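Skurari releases Zollura 2 planning software

2018-01-18 – Skurari has released Zollura 2, the new version of its planning and control software for robot arms. It is available to existing customers from today.

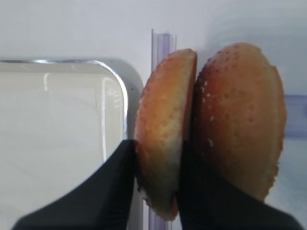 Zollura 2 works out the order of picks from a short recipe file. The benchmark task is a burger built from play food, with each part stood on its edge in a clear holder.
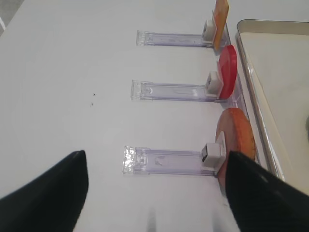 Thin upright parts are hard to locate from one view, so the perception module, Tse, combines wrist and fixed cameras. Tse was rewritten in September and tested over 3000 trial picks.

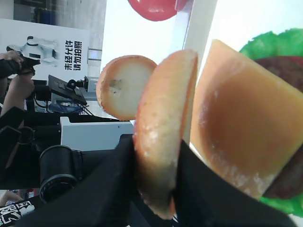 Grasp settings can now be changed while a plan is running – earlier versions needed a restart. 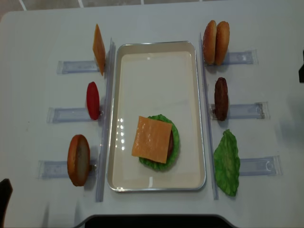 Recipes are edited in Ponari, the desktop tool supplied with every licence. Ponari also logs each plan and can replay the last 500. Files made in the first version of Zollura will open without changes.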